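How to Ice a Wine Glass Without Chipping It

I broke two glasses last June by dropping ice straight in from the tray, so now I lay the glass down first and bring the cubes in through the side!

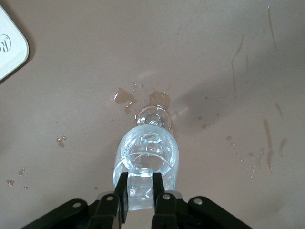

Glass on its side, one cube in the bowl and the second at the rim.

Put the glass on a flat table with the rim facing you. Slide each cube in low – no tossing – and let go once it touches the wall. Two is plenty for a spritzer. Then hold the stem, tip the glass up slowly and let the ice settle before you pour. My Skandia glasses have survived every party since.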